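Exercise 4: Left Gripper Approach to a Leaning Trunk

The Essien robotics club runs this exercise in the simulator after members have finished the flat-surface contact drills. It uses the backyard map and the two-arm robot with the default grippers. Only the left arm is commanded. The right arm stays parked for the whole run.

Before you start

You need the Plultivgate simulator, the Jillotance control script from the club share, and a joystick or keyboard mapping that passed Exercise 3. Load the map, then set the random seed to 3384 so that your log can be compared with the reference log. If you change the seed, write the new value in the header of your report.

Set the control rate to 36 Hz. Higher rates work on the lab machines but cause dropped steps on most laptops, and dropped steps show up later as jumps in the wrist position.

Part A: Reaching the bark

1. Reset the robot to the start pose. Check that the base is locked.
2. Switch the left arm to Cartesian mode. The script prints the mode name on the console.
3. Raise the forearm until the gripper is level with the lower part of the trunk.
4. Turn the wrist so that the flat head of the tool points up and toward the trunk.
5. Move forward in small steps. Release the control between steps and let the arm settle.
6. Stop at first contact. Do not push further to "make sure". The solver will resolve the overlap by moving the wrist, and the logged pose will be wrong.

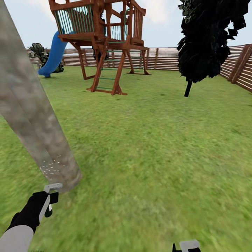
Left tool head at the base of the trunk, right gripper at rest.

The trunk slants across the left side of the robot's view, so a straight forward move meets it at an angle. Correct for this with wrist pitch. Correcting with the elbow also works but uses up reach, and you will need that reach in Part B.

If the arm stops short of the bark and the console shows a joint limit warning, back off, lower the elbow, and repeat from step 3. Do not raise the limits in the config file. Runs with edited limits are not graded.

Part B: Working under the end

The second position is harder to judge. The end of the trunk is rounded, and depth is difficult to read from the head view against plain grass. Use the distance readout in the script as your main reference and the view as a check.

Lower the hand first, then bring it in below the end, then raise it. A diagonal move is shorter but tends to catch the side of the bark. Hold the final pose for 2 seconds before saving - the logger averages over that window.
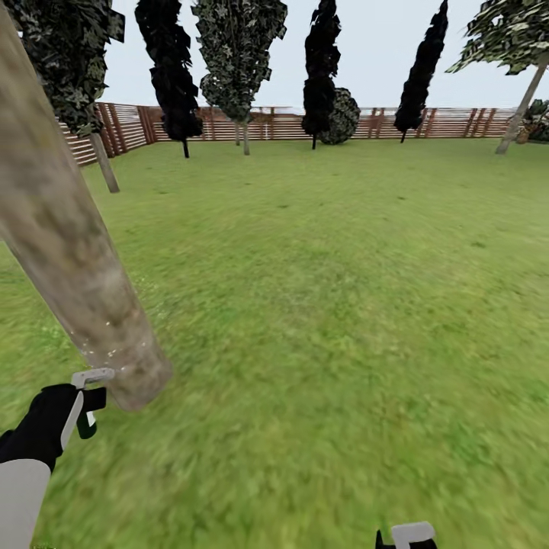
Can I use the right arm to steady the trunk?
Leave it parked. The trunk is a fixed body in this map, so a second contact adds nothing, and the grading script rejects any run in which the right arm joints move.

Saving and handing in

Save the log with your team name and the part letter, for example bravier_A and bravier_B. Upload both files together with a short report. The report should give the seed, the control rate, the number of resets, and the final wrist pose for each part. Screenshots are optional.

Page last changed 7 October 2023. The settings apply to the current club build only.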